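How is a ceasefire line recorded when the two sides use different maps?
Posted in: Conflict and International Affairs

Walter Chambi
I'm indexing a set of old monitoring reports for a local archive in Pirkstead. Several refer to incidents "on the line" near a village called Jallellow, but the grid references don't agree. One side puts an incident at spot height 1841, the other places the same incident 52 metres further east, inside the buffer strip. Both reports look properly signed. Is one of them wrong, or is there a standard way to reconcile them? I need a single location field for each entry.

Sofia Gkikas
Neither need be wrong. Check the datum printed in the map margin first. Two sheets drawn on different datums will give different coordinates for the same point, and an offset of that size is well within what you would expect.

If the datums match, look at how the line was drawn. A line marked by hand with a thick pencil on a small-scale map can cover a strip of ground wider than your discrepancy. Agreements usually have a signed master map in an annex, and a clause saying whether the text or the map prevails. Find that clause before you convert anything.

For the index, I would keep both references as reported and add a third field for your converted position, with the method noted – never overwrite the originals. Incident reports are evidence of what each party claimed, and the claimed position may matter more later than the true one.

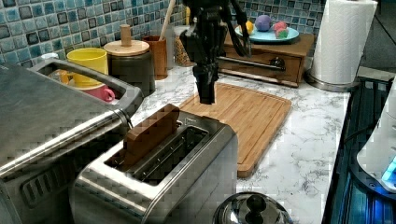
Also record the sheet edition. Revised editions sometimes move spot heights by a few metres, and a report may cite an old sheet long after the new one was issued.

arroyo_5
Just use the monitors' version, they're neutral. Areteck has a free converter that does the datums for you, I think it's under Tools.

Walter Chambi
Thanks. The margins do show different datums. There is no monitors' version for these entries – they only forwarded the two reports. I'll use three fields and add the sheet edition.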